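Namberg's school lunch switch saves less than promised, parents say

By Merle Tomoana

The Namberg school board wants families to believe that ending hot lunches at its two smallest schools is good for everyone. Kids get more choice, the district says. Parents get more say in what their children eat. And the district gets to shut down two kitchens it has been trying to shut down for years.

Starting in April, students at the Harent and Nileo elementary schools will bring their own food from home and heat it up in the lunchroom. The district calls this "flexible dining." Most people would call it a packed lunch.

The plan passed after a short evening meeting at which the board heard from one outside adviser, Henrik Kohlhase, who was paid to study the idea and, to the surprise of few in the room, liked it. His report says the two kitchens cost too much to run for the 300 children they feed. It does not say what the change will cost those children's parents. When I asked, Kohlhase told me that was "outside the scope."

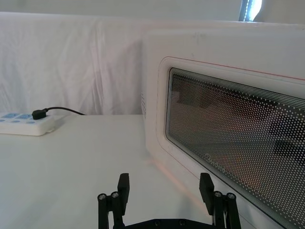

A microwave door up close. Students will heat their own lunches under the new plan.

The numbers deserve a harder look than they got. The report puts the savings at $2,319 a month for both schools together. That works out to less than eight dollars per child. Anyone who has bought bread, cheese and fruit lately can tell you how many school lunches eight dollars will cover, and it is nowhere near a month's worth.

Then there is the clock. Lunch at Harent runs 30 minutes, and that includes washing hands, finding a seat and cleaning up. Say a plate of leftovers needs 90 seconds. Four children in line for one machine is six minutes, and the fourth has lost a fifth of lunch before taking a bite. The report does not say how many machines each school will get. A district spokeswoman, Elfriede Engelhardt, said the number would be "suited to demand." She could not say how demand would be measured, or who would be measuring it.

Engelhardt also said staff would be on hand to help the younger students. Which staff? The kitchen workers are being moved to other buildings, and the teachers I talked to had not been asked. One of them, Monique Chauvin, teaches first grade at Nileo and has lunch duty twice a week already.

"I open milk cartons for most of that half hour," Chauvin said. "Now I'm supposed to check if the soup is too hot as well? I'd like somebody to come and show me how that works with six-year-olds."

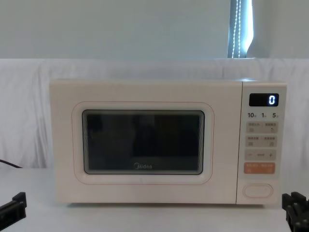
The board points to a trial last fall as proof that the idea is sound. The trial lasted 2 weeks. It covered a single class of fifth graders, the oldest students in the building, whose parents had all signed up for it. The report says most of them were "satisfied or very satisfied." It leaves out how many sent the survey back, and the district has not answered my request for the forms.

What about the children who now get lunch free? Under the plan they will receive a cold bag meal, trucked in from the middle school. Engelhardt says no child will be singled out. But if one table has warm pasta from home and the next has a bag with a sticker on it, even a kindergartner can work out who is who.
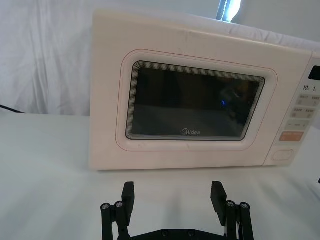
Ingeborg Görtz cooked at Harent for much of her working life before she retired, and she has watched three earlier tries at closing the kitchen. Each came with a report, she said, and each report had a different reason.

"First the stove was too old. Then we didn't have enough kids. Then the food wasn't healthy enough," Görtz said. "The stove is still there. It works fine."

The board says it will review the change at the end of the school year. By then, according to its own schedule, the equipment in both kitchens will have been sold. Asked what there would be left to review, Engelhardt said she would get back to me. She had not done so by 5 p.m.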